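Ilbridge Paint and Surface Color Names

README

Welcome, and thank you for stopping by! This folder holds 3327 color names that people in Ilbridge gave to ordinary surfaces - walls, counters, floors, porch steps - along with the kind of surface each one was given to. Kylie Tamihana began it one April with a shoebox of index cards, and it has grown a good deal fonder of adjectives over the years.

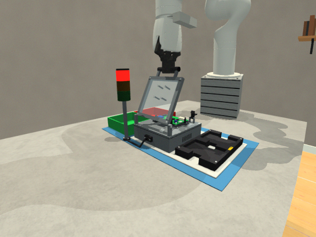 Grays gave us more trouble than any other family. Everyone has a favorite word for them (Paora Brunton is loyal to "dishwater," bless him), and the same card might say dove on one side and putty on the other. We ended up keeping the finish in its own column, so a pale gray tabletop that looks like stone is entered as "pale gray, stone look," and the brownish-gray of a plain wall goes in without any finish at all.

What's in the folder

names.csv has one row per name, with the spelling left just as it was written. surfaces.csv has the 19 surface types. notes.txt is mostly Keith Gilchrist arguing with himself about beige, and it's well worth a read with a cup of coffee.

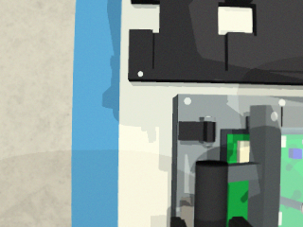 Sky blue strip beside an off-white tabletop.

Known gaps

Outdoor colors are thin, and over 200 rows have no surface type yet. Please don't guess at those - leave the cell blank and write to Clem Quinlan, who still has the cards.
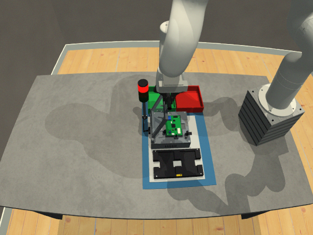 Using the names

Help yourself for any purpose you like. If you print them, a line mentioning Ilbridge would make us very happy, and version 2 is the one to cite.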